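Kedley Home Forum > Storage and Organizing > Craft and Utility Rooms

Dish rack for storing tape rolls?

bretside_beth
Posts: 683
June 3, 2019

I have a drawer full of tape and I'm tired of it. Packing tape, masking tape, painter's tape, a few rolls of the clear stuff and one of cloth tape I bought for a rug. They lie flat on top of each other, the one I want is on the bottom, and the edges pick up every bit of lint and sawdust in the drawer. When I pull off a strip of clear tape there's a gray line down both sides of it.

I saw someone use a plate rack for this, the kind with upright rods, and stand the rolls in the slots like plates. Is anyone doing this? I want to know if they stay put, and whether it matters what kind of rack. I'd rather not buy one and find out the slots are too narrow.

---

mudroom_max
Posts: 35

We do it with an old wooden plate rack. It works for the skinny rolls. The wide packing tape doesn't fit between the dowels, so those sit on top and roll off when somebody shuts the door hard. I would measure your widest roll first.

---

hemon_street
Posts: 2

Why not a dowel? Put a dowel through the holes, two hooks on the wall, done. Costs nothing and you can tear off a piece without taking the roll down.

---

bretside_beth

Dowel was my first idea. The trouble is that when I want the roll in the middle I have to slide half of them off to get it. I carry the tape around the house with me, I don't use it at the bench much.

---

quietdrawer

I've used a dish rack for tape for a good while now, so I can answer most of this.

Mine has metal rods and a base under them. What matters is the gap between the rods and how far up they come on the roll. If the rods are short, a big roll leans over and takes its neighbor with it. If they come up to the middle of the roll or higher, it stays where you put it. Small rolls are the problem in the other direction. A roll of office tape drops down between the rods and you have to fish it out with two fingers. I keep the small ones somewhere else for that reason, in a low box next to the rack.

The other thing is which way you set them in. People drop them in from above like a plate, and that's fine if the roll is narrow. With a wide roll I tip it a little, put the bottom edge in first and let the top come back to the rods. Pushing it straight down scrapes the sticky edge on the metal. 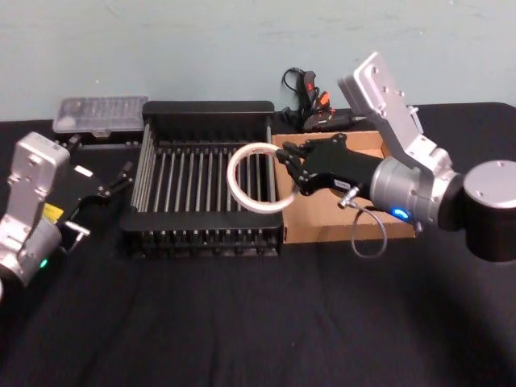 Load it from the back if the rack sits against a wall, or from one end if it doesn't. If you start in the middle you end up reaching over rolls to fill the rest. I put the ones I use least at the far end, and the packing tape nearest to me. Leave a slot open between the wide ones or you won't get your fingers around them.

I also put something under the rack. A bare tabletop lets it slide when you pull a roll out one-handed. A piece of cloth or a bit of shelf liner takes care of it.

---

mudroom_max

The cloth is a good tip. Ours walks across the shelf.

---

hervieu_shop

I'm going to disagree with the whole thing. Tape should lie flat. If you stand a roll on its edge for months the weight sits on one spot, and you get a flat side. Then it comes off the dispenser in jerks. I worked in a packing room and we kept every case on its side with the holes up.

---

quietdrawer

A full case stacked under other cases, sure. One roll standing by itself weighs next to nothing. I have never had one go flat and some of mine have been in there through two summers.

---

hervieu_shop

Cheap tape on a cardboard core will do it in a warm room. I've seen it. Maybe yours have plastic cores.

---

quietdrawer

Some do, some don't. I'll look at the oldest cardboard one tonight.

---

Shigeru Hosoda
Moderator

You're both describing different conditions. A roll in a garage that gets hot will soften and sag whichever way you store it. In a room inside the house I wouldn't expect trouble with it standing up for the time it takes a household to use it. If you're worried, give it a quarter turn whenever you put it back.

Moving this thread from General to Craft and Utility Rooms.

---

hemon_street

I still say dowel. There's no weight on the edge at all if it hangs.

---

hervieu_shop

Then all the weight is on the inside of the core at the top. Same thing upside down.

---

bretside_beth

OK, I measured. My widest roll is the packing tape at 2 inches. The masking and painter's tapes are all narrower than that. I have 11 rolls in total, which is more than I thought, and I'm throwing out one that has gone hard.

The rack I'm looking at is a plain one from the kitchen section. The gaps look narrower than 2 inches in the listing photo, but the listing doesn't give the spacing. Would it hold packing tape across two slots somehow?

---

quietdrawer

Not across two slots, there'd be a rod in the way. If the rack is deep enough front to back, you can lay the wide ones in the open part, if it has one. Or look for one where the rods lift out or slide. They exist, they're sold for pot lids.

---

mudroom_max

Pot lid racks, yes. The expanding kind. You set the gap for each slot. We have one for baking sheets and the dividers do work loose if you overload it, but tape isn't heavy enough to bother it.

---

pantry_row

Take a roll with you to the store and try it. That's what I did with my wrapping ribbon. I got a few looks and then I knew it fit.

I'd also say go for metal rods over plastic ones. Plastic ones flex and the sticky edge of the tape grabs them. With metal you can wipe the residue off with a bit of cooking oil and then dish soap.

---

hervieu_shop

Agree on the metal. Rubbing alcohol is quicker than oil and doesn't leave you with something else to clean up. Try it on a hidden spot if the rack is painted.

---

bretside_beth

What about dust? That's half of why I'm doing this. In the drawer it's bad, but won't it be just as bad on an open shelf?

---

quietdrawer

Less than in the drawer, in my experience. In a drawer the rolls lie in whatever has collected at the bottom. Standing up, both sides are open to the air but nothing sits on them. The lint that lands on the top of the curve comes off with the first wrap of tape.

If you have a dog or you're sanding in the same room, put a cover on it. A dish towel over the whole rack is enough.

---

pantry_row

I keep a sheet of wax paper on each side of my good tape, cut in a circle. It takes a minute per roll. I wouldn't do it for masking tape but the clear stuff is worth it if you wrap presents.

---

hemon_street

Wax paper circles for tape. We've gone pretty far from "put it on a hook."

---

pantry_row

You don't have to do it.

---

quietdrawer

Checked the oldest cardboard roll like I said I would. It's masking tape, been standing in the same slot since October at least. I rolled it across the counter and it went straight, no thump. The core is round. I also checked a plastic core one and it's the same.

hervieu_shop, I believe you about the packing room, but I don't see it in the house.

---

hervieu_shop

Fair enough. I'll keep mine flat out of habit. If it were a display of wide tape in a shop window I'd say something.

---

Shigeru Hosoda
Moderator

One more point for anyone who finds this later. Turn the loose end under by a half inch before you put the roll back. Standing in a rack, all the rolls look alike from the side and the ends are hard to find on the clear ones. A folded tab sticks up and you can catch it with a fingernail. It also keeps the end from sticking to the rod.

---

bretside_beth

I do the tab already, my mother did it. My husband does not.

I went with a pot lid rack in the end, the expanding kind mudroom_max mentioned. I took the packing tape along to the store and nobody said a word. It's on the shelf over the washer with shelf liner under it. Packing tape in the first slot, then the cloth tape, then the painter's and masking tapes by width. The office tape is in a shoebox lid beside it. I had to leave one slot empty between the two wide rolls like quietdrawer said, I tried it without and couldn't get hold of either one.

The drawer has batteries in it now.

---

mudroom_max

Do your dividers hold?

---

bretside_beth

So far. The last one on the right is a bit loose. I pushed it in tighter and it seems OK. I'll post again if it gives up.

---

hemon_street

For the record I put up my dowel this weekend and it took me three tries to get the hooks level. It's in the garage. Five rolls on it. The blue one I need most is second from the end, so I take one roll off to get to it. I can live with that.

---

pantry_row

Does anybody have a way to store the double-sided kind? Mine sticks to everything no matter how it stands.

---

hervieu_shop

Flat, in its own bag, with the liner facing out. And don't leave it in the car.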